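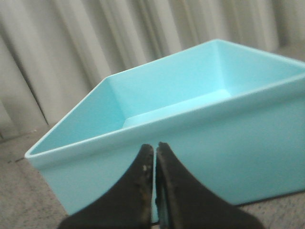
Février, cahier de la cellule Grodow, 16 h passées

Bon, je reprends la question des règles de prise et dépose, parce que la version qu'on traîne depuis Zistmont ne tient plus debout. On avait écrit « vérifier la pince avant chaque série » et chacun comprend ce qu'il veut là-dedans ! Moi le premier : je regardais si elle ouvrait, si elle fermait, et hop, au suivant. Or les doigts noirs prennent la poussière, il y a des petites taches claires collées près du bout du doigt gauche, côté intérieur, pile là où ça doit serrer. Donc nouvelle formulation : on regarde les faces internes des deux doigts, on essuie au chiffon non pelucheux, on note dans le cahier qui l'a fait. Pareil pour le bac turquoise, vide au départ et posé à plat sur la moquette - je veux que ce soit écrit noir sur blanc, « vide » et « à plat », sinon ça va encore discuter.

Deuxième point, l'approche au-dessus du rebord. Les parois sont minces et je n'ai pas envie de voir un doigt descendre dessus à pleine vitesse. Je propose 70 mm de garde au-dessus du rebord avant tout déplacement latéral, et vitesse réduite à 20 % pour la descente. Trumbridge met moins dans sa procédure, mais chez eux les bacs sont bridés, alors que les nôtres glissent dès qu'on les pousse un peu (sur moquette moins que sur carrelage, mais quand même).

L'arrêt d'urgence reste à portée de main de la personne qui surveille, pas sur l'étagère, pas sous le classeur. Et une seule personne donne les ordres de départ. Quand on est 2 à parler en même temps, on finit par lancer un cycle pendant que l'autre a la main dans le bac.

Pour la maintenance, Escobedo demandait un contrôle du jeu des doigts tous les 2,000 cycles. Je note le chiffre comme dans leur fichier, virgule anglaise comprise, c'est bien deux mille ! On en est à presque 2,000 sur cette paire, donc contrôle à prévoir avant la prochaine grosse série.

Reste à faire : recopier tout ça au propre dans la fiche de poste, retirer l'ancienne page Zistmont du classeur, racheter des chiffons.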